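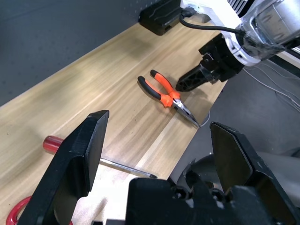

wrist cam view, pliers and screwdriver on the bench

gwynne48
Trying the Domadis fingers against my old pair. Pliers are my favorite test - skinny jaws, fat handles. So far I like the flat pads, but the fingers block a lot of the view.

Clivirska
Move the camera up! I raised mine 11 mm and it helped a ton.

gultby_bench
Disagree, leave it. You'll have to redo the calibration, and mine took about 400 poses. I'd try narrower fingers first.

gwynne48
Ugh, 400? OK, narrow fingers it is. Will post grip numbers after.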